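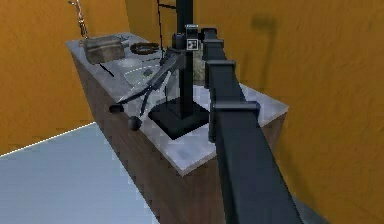
So I have spent most of February teleoperating a simulated arm in a simulated kitchen, and I have opinions. Mostly about my wrists, but some about the work too!

Quick catch-up for anyone who missed the last post. I'm recording demonstrations for a side project I've been calling Holside (it's the name of the street I grew up on, don't read into it). The idea is simple enough: I drive the arm by hand with a controller, the software logs every joint angle and every camera view, and later a policy gets trained to copy me. Which means the policy will learn all my bad habits as well. I think about that a lot at 11 at night, when I'm sloppily swinging the elbow wide because I can't be bothered to back up and do it right.

My current total is 168 recorded episodes, of which I've kept almost 100. The rest are in a folder called "nope." Some are me knocking something off the counter. One is me sneezing, and you can see it perfectly in the joint trace, a lovely little spike.

The thing I was least ready for was glassware. In sim, a clear dish on a pale marble top just about vanishes. I'm sitting there squinting at a faint curved line, trying to decide if that's the rim or a vein in the stone, and meanwhile the fingers are hovering over it and I've lost all sense of how far down I have to go. With a real dish on a real counter I'd lean my head over and know right away. With a fixed view you get what you get. I started jogging the arm down in tiny steps and watching for contact, and that works, but it makes for terrible demos. The policy sees all that dithering and thinks dithering is part of the job.

My friend Muthoni Masanja, who has done far more of this than I have, watched a few replays and asked why I was keeping the pauses. I said they were real! That was how I did it! She said sure, but do you want it to do that? Fair point. So now I do a practice run, throw it away, and record the second try while my hands still remember the route. My episodes got shorter and a lot smoother. The average is down to 15 seconds, and I'm weirdly proud of it.

She also talked me into changing up the rooms. I'd been recording everything against the same background since I'd gotten attached to it, and of course then you train something that only knows how to behave in one kitchen. So now I have the orange room, which looks like a pizza place that closed down, with the dark reddish wood cabinet in it. There's another one I named Gurmont that is so gray it makes me sleepy. Orange is my favorite so far. I do wish the arm didn't take up so much of the view from that side. It's like trying to cook with somebody's leg on the counter.

A couple of people asked about the controller settings. I turned the translation speed way down and left rotation alone. If I turn both down I get impatient and start making big clumsy moves, and if I leave both up I crash into the cabinet. I also mapped "discard episode" to a button my thumb can reach without looking. Do this on day one, seriously. I had it on the keyboard for the first week and kept saving junk by accident while I was hunting for the key.

Next up is a first training run on what I've got, even though I suspect it isn't enough. I'd like to see what it does with the dish before I go and record a pile more of the same mistakes. If it hovers and dithers, well, I'll know where it got that from. I'll post the replays either way, including the embarrassing ones.

Oh, and if anybody has a wrist rest they love, please leave it in the comments. I'm using a rolled-up sock.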